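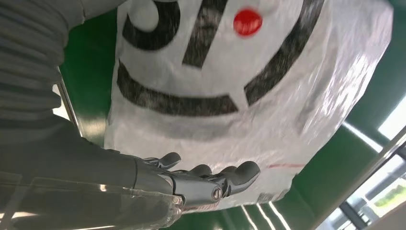

Home | Tutorials | Datasets | Lab Notes | About | Contact

We use cookies to remember your settings and see which pages get read. Accept | Manage

Labeling wrist-camera clips of plastic bags, start to finish
Posted by Sarita Awasthi, 23rd January

Bags are hard work for anybody who has to draw a line around them, and I say that with real affection, having spent more evenings with the Torier bag clips than with my own family this winter. A mug has an edge. A bag has folds, shine, and a bit of wall showing through it, and two sensible people will trace it in two different ways. So this page walks you through how we label contact between a hand and a bag, and how we score whether our model agrees with us.

Before you start, get the clips from the Bistville share and open them in Proditz (any recent version is fine, mine is terribly out of date). The set has 528 clips. Please keep 56 of them aside for testing and don't peek, tempting as it is!

Step 1. Watch the whole clip once with your hands off the keyboard. You want a feel for where the bag goes before you commit to anything.

Step 2. Pick your landmarks. Anything printed on the bag is a gift, because print moves with the plastic and glare doesn't. A logo, a dot or a thin stripe will do. Put a point on it and step forward, checking that the point stays on the ink. If it slides off onto a highlight, go back and fix it now — you will not enjoy fixing it later.

Step 3. Mark the bag and its contents separately. I lumped them together for my first 170 clips and had to redo every one, so learn from my sorrow. Use "film" for the clear or shiny plastic, "wrap" for any duller sheet, and "inner" for whatever shows through the gaps.

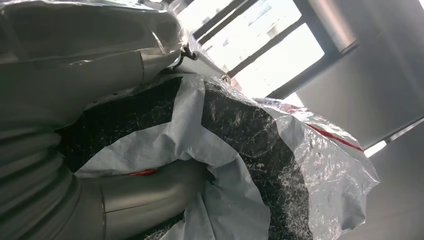

Dark speckled contents showing between the pale wrapping, with the thin red stripe on the clear bag as a landmark.

Step 4. Label the contact. Choose "touching", "near" or "can't tell", and do please use that last one. A sleeve on the arm can look an awful lot like the bag itself, so follow each crinkled area back to what it belongs to before you choose.

Step 5. Run the Woldemariam scoring script on your test clips. It compares your labels with the model's, one frame at a time, and leaves the "can't tell" frames out of the total. Look at the disagreements by eye before you trust the score. Mine bunch up wherever film lies over film, and I'd love to hear if yours do too.

I'm hoping to add a page on sleeves in February. Until then, save your work often and keep a copy of your landmark points in a separate folder.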